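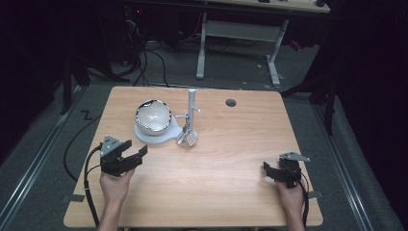
Which files does a team have to hand in at the end of a table session?
The session folder from the recorder, the signed run sheet, and the calibration file made the same day. Teams keep their own copy of all of them until the judging in August is over.

4. Table Sessions with the Hand-Held Grippers

This section covers setting up, recording and closing a table session for the Kofler student challenge. It applies to all teams in the Troltside robotics club. Charging, storage and repair of the grippers are covered in Section 7.

4.1 Before you start

A session needs one operator and one recorder. The operator holds both grippers. The recorder runs the Fandum software and fills in the run sheet. The two may trade places between blocks but not within a block.

Both people must have passed the bench check with Notburga Hollenstein or Ívar Nørgaard. A team without a passed operator may practice with the recorder unit switched off.

Note: Book the table through the club calendar. A booking covers the table, the grippers and the recorder unit. It does not cover the arm in the next bay.

4.2 Setting the table

1. Check that the table is in its marked position and does not rock. If it rocks, adjust the feet. Do not put folded paper under them.
2. Wipe the tabletop with a dry cloth.
3. Take the objects for your task from the task box. For the hanging tasks these are the bowl, the stand and the keys with their tag.
4. Place the stand so that its base is fully on the table.
5. Hang the keys and let them stop swinging before you go on.
6. Place the bowl according to the layout card. Turn the card to match the side of the table you are standing on.
7. Compare the table with the card. Both team members initial the run sheet.

Caution: Use only the bowls from the task box. Replacement bowls must be approved before use, even if they look the same. Rim size changes the grip, and runs with a different bowl are scored separately.

4.3 Connecting the grippers

1. Switch the Cleltier recorder unit off at the back.
2. Lay both gripper cables out to their full length and look for cuts, kinks and bent pins.
3. Plug the left gripper into port L and the right gripper into port R. Push until the collar clicks.
4. Lead each cable off the near side of the table. Leave enough slack for the operator to reach the far edge with either hand.
5. Check that the mounting plates are tight. If a plate moves when pushed with a thumb, stop and tighten it as described in Section 7.3.
6. Switch the recorder unit on. Wait for both port lights to turn steady.

Caution: Cables on the floor are a trip hazard. The operator must know where they run before picking up the grippers. Do not step backward during a run.

Caution: Never pull a gripper by its cable, and never let it hang from the table by the cable.

4.4 Calibration

Calibrate at the start of every session, after any cable has been unplugged, and after any gripper has been dropped.

1. In Fandum, open Session, then Calibrate.
2. Close the left gripper fully. Hold it closed until the bar fills.
3. Open it fully. Hold again.
4. Repeat for the right gripper.
5. Read the opening value for each side. The value must be at least 700. A lower value means the fingers are not opening all the way or the sensor has slipped.
6. Save the file under the team name.

If the value stays low after a second try, write error 219 on the run sheet and tell the lab lead. Do not change the limit in the settings.

4.5 Recording a run

1. The operator holds both grippers above the near part of the table with the fingers open.
2. The recorder says "ready" and presses Start.
3. The operator waits for the tone, then carries out the task at an even speed.
4. Use the gripper fingers only. If a hand or sleeve touches an object, finish the motion and mark the run as touched.
5. When the task is done, bring both grippers back to the start position and hold still.
6. The recorder presses Stop and enters the result: done, partial or failed.
7. Reset the table to the layout card.

Failed runs are kept. Do not delete a run because an object fell or a grip slipped. Delete a run only if the tone did not sound or one of the port lights went out.

Note: Looking away from the table during a run spoils the head view. If someone speaks to the operator, the recorder answers.

Note: Keys often turn on the peg between runs. Set the tag to face the operator again unless the card says "free."

4.6 Breaks and limits

Take a break after each block. Put the grippers down on their sides, fingers closed, away from the table edge. Stop at once if your wrist or thumb hurts, and enter the stop on the run sheet.

The recorder unit holds around 2000 runs. Fandum shows a yellow bar when the space is nearly used up. Finish the current block, copy the data, and ask the lab lead to clear the unit. Teams may not clear it themselves.

4.7 Closing the session

1. Press End Session and wait for the folder name to appear.
2. Copy the folder to the team drive. Open one run from the copy and play it through.
3. Switch the recorder unit off, then unplug both grippers.
4. Coil the cables loosely and fasten them with the straps.
5. Return the task objects to the box and check them against the list in the lid.
6. Put the run sheet in the tray by the door.

Report chipped bowls, loose pegs and missing tags on the back of the run sheet. Form 2 is needed only for damage to the grippers or the recorder unit.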